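Promora Projektforum > Schul-AG Robotik > Störungen
Ticket 1818: Greifer bleibt über dem Korb stehen, Sortierlauf bricht ab
Gemeldet von: Ya-wen Cheng
Bearbeitung: Senyo Odoi
Status: gelöst, bleibt zur Beobachtung offen
Eröffnet: 26. Mai

Ya-wen Cheng
Hallo zusammen, unser Sortierprojekt läuft endlich so weit, dass man zuschauen mag, und jetzt haben wir einen richtig schönen Fehler! Der Arm fährt aus der Ruheposition los, senkt sich über den Drahtkorb, öffnet die Finger und bleibt dann stehen. Nach einer Weile meldet die Ablaufsteuerung (bei uns heißt sie Moson) "Ziel nicht erreichbar". Mit ein paar einzelnen Bällen im Korb klappt alles, bei vollem Korb fast nie. Neustart hat nichts gebracht, neu kalibriert haben wir auch schon.

Senyo Odoi
Super Fehlerbild, danke! Schickt mir bitte das Log und die Stellung, in der er hängt. Und welche Greiftiefe habt ihr eingetragen?

Ya-wen Cheng
Log hängt am Ticket. Greiftiefe 72 mm, Sicherheitsabstand zum Korbrand 2 mm. Die Werte stammen noch vom März, da hatten wir den flachen Korb.
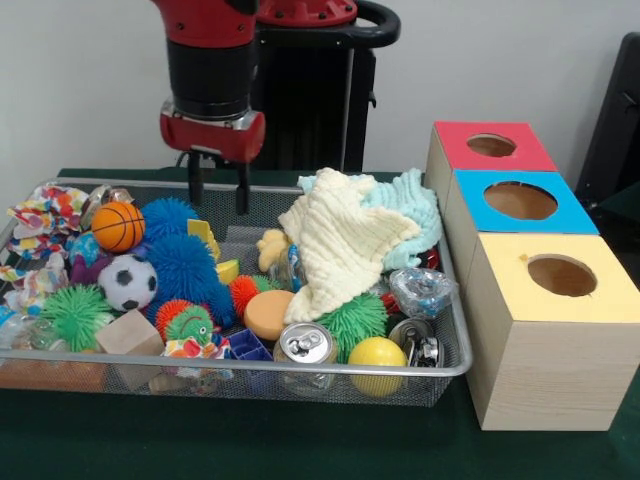

Greifer offen am hinteren Korbrand, rechts die drei Kisten mit Loch im Deckel.

Senyo Odoi
Okay, das hilft sehr. Die Finger stehen knapp innerhalb vom hinteren Rand, über den blauen Stachelbällen. Im Log sehe ich, dass der Planer genau dort den untersten Punkt nach der alten Tiefe berechnet. Bei so voll gepacktem Korb landet der mitten im Haufen, und Moson verwirft den Weg. Bitte einmal testen:
1. Greiftiefe auf 59 mm
2. Ziele am hinteren Rand vorerst sperren
3. Stoffe aus der Zielliste nehmen, erst mal nur Bälle

Kourosh Ranjbar
Hab Punkt 1 und 2 gleich nach dem Unterricht gemacht. Er greift!!! Der erste Ball ging ohne Abbruch in die Kiste mit dem roten Deckel, wir haben alle gejubelt. Beim gelben Deckel ist er danach allerdings zu weit vorne gelandet und der Ball rollte über den Tisch.

Feng-yi Chiang
Das mit dem gelben Deckel war ich, sorry. Ich hatte die Kisten schräg hintereinander gestellt, und in der Ablagedatei standen sie noch in gerader Reihe. Neue Positionen sind drin, Datei heißt jetzt ablage_hung. Lauf danach sauber durch, alle drei Kisten getroffen.

Senyo Odoi
Klasse! Wie sieht es mit Punkt 3 aus?

Kourosh Ranjbar
Stoffe sind raus. Ich würde sie aber total gern wieder reinnehmen, die Strickteile sind nämlich das Spannendste im ganzen Korb. Gibt es dafür einen eigenen Greifmodus?

Senyo Odoi
Gibt es, im Clalteto-Paket unter "weiche Objekte". Langsamer zufahren, höher anheben und vor dem Schwenk kurz warten. Macht dafür bitte ein neues Ticket auf, dann bleibt das hier lesbar. Ich lasse dieses bis zur nächsten AG-Stunde offen.

Ya-wen Cheng
Machen wir. Kuo-hua Hsieh hat das Paket schon geladen und will als Erstes die hellblaue Strickdecke probieren, oder was auch immer das für ein Tuch ist :)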